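Clulgate Robotics Club
Progress report to the Praltix education fund, 23/07/2022

Where we are

We are past the halfway mark and it has been a brilliant few months! When we applied, we said our students would build a sorting task from scratch and get an arm to work through it by the summer. The arm has been running since March, the task is written, and the group now argues about grip angles over lunch.

What the money has paid for

Of the £2,000 grant, the largest share went on spare parts for the gripper and a replacement cable set. The rest covered travel for the students who come in from Ullon, plus the baskets and household bits we practise with. Receipts are in the folder we shared with you in the spring.

The sorting task

The arm has to pick everyday things off a table and drop each one in the right basket, red or green. We started with wooden blocks, which were far too easy, and moved on to things people really have at home (bottles, tubs, clothes still in their bags). Clear plastic is the hard one. It crinkles, it catches the light, and the students have rewritten that part of the code more often than any other. They have logged 113 attempts so far and every one has a note beside it, some of them quite rude about polythene.
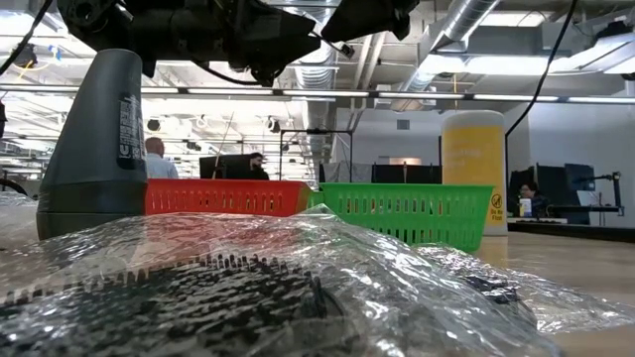 What has gone less well

Two sessions were lost to a fault in the gripper wiring, and we were slow to track it down. The students now do a cable check at the start of each session, which was their own idea. We also planned to have voice commands working by now and they are not started. We would like to drop them and spend the time on soft items instead, if you are happy with that.

Coming up

The Lorente student challenge is next, and we are entering two teams! One will do the basket task and the other is writing a program to choose the order of picks. We would love somebody from the fund to come to a practice session before then. Please let us know which dates suit and we will set up the table.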